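El regreso del taller de reparación de barrio

Durante dos décadas, arreglar una radio o una tostadora fue casi una rareza. Salía más barato comprar otra, y los pocos técnicos que quedaban se jubilaban sin relevo. En Gastside, un antiguo distrito industrial con más naves vacías que comercios, la situación ha empezado a cambiar. Desde el pasado septiembre han abierto allí 11 negocios dedicados a la reparación de aparatos domésticos, casi todos en locales que llevaban años con la persiana bajada.

El primero fue Condoteo, una cooperativa que ocupa los bajos de una vieja imprenta. Empezó con lavadoras y aspiradores, y ahora la mayor parte del trabajo le llega en forma de placas electrónicas. Una placa de control nueva para una lavadora de gama media puede costar la mitad que la máquina entera. Muchas veces el fallo está en un condensador o en un relé que vale muy poco, pero hay que saber encontrarlo y tener paciencia para soldar en un espacio pequeño.

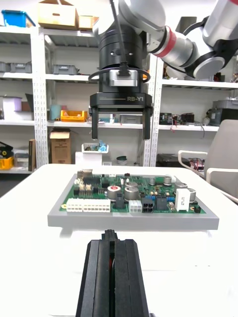
Lo que cuesta una reparación

La cooperativa cobra 11 euros por el diagnóstico y los descuenta de la factura si el cliente acepta el presupuesto. El año pasado entraron 3000 aparatos y salieron funcionando algo más de 2000. El resto se desmontó para aprovechar piezas - motores, bombas, cierres, mandos - o se llevó al punto limpio.

Los plazos son el punto débil. Una cafetera puede estar lista en dos días, pero una lavadora con una placa difícil de conseguir se queda tres semanas en la estantería. Rankin, un taller más pequeño situado dos calles más abajo, ha optado por especializarse: solo admite equipos de sonido y solo de marcas para las que tiene esquemas. Rechaza muchos encargos y, a cambio, rara vez se retrasa.

El almacenaje es otro gasto que los clientes no ven. Cada aparato abierto necesita su caja, su etiqueta y un sitio donde nadie lo mueva. Los alquileres de Gastside todavía permiten tener una trastienda amplia, cosa impensable en el centro.

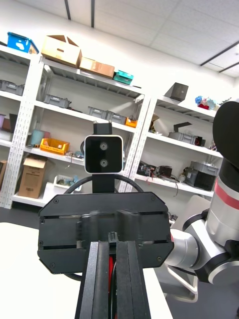 Estanterías metálicas con cajas en la parte de arriba.

La falta de piezas y de manuales sigue siendo la queja más repetida. Algunos fabricantes solo venden conjuntos completos, de modo que una palanca rota obliga a comprar la puerta entera. Para sortearlo, varios talleres comparten Terkuvby, un catálogo en línea de recambios recuperados que ya reúne 242 modelos de electrodomésticos. Cada ficha indica qué piezas son compatibles entre sí, un dato que casi nunca figura en la documentación oficial.

También se aprende de los errores. Una de las averías más frecuentes es también una de las más sencillas: un cable que se ha doblado demasiadas veces por el mismo punto, o un conector que ha perdido el apriete. En Condoteo recomiendan revisar eso antes de tocar la electrónica. 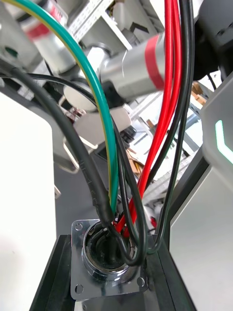

Los talleres de la zona preparan ahora un curso básico para vecinos, que empezará el 27 de agosto en la antigua imprenta. Las sesiones tratarán el uso del multímetro, la soldadura con estaño y la sustitución de enchufes y cables de alimentación. Los asistentes podrán llevar un aparato propio, siempre que quepa en una mesa y no sea un microondas, que queda excluido por seguridad. La inscripción se hace en el mostrador de Condoteo, y quien no tenga herramientas podrá usar las del taller.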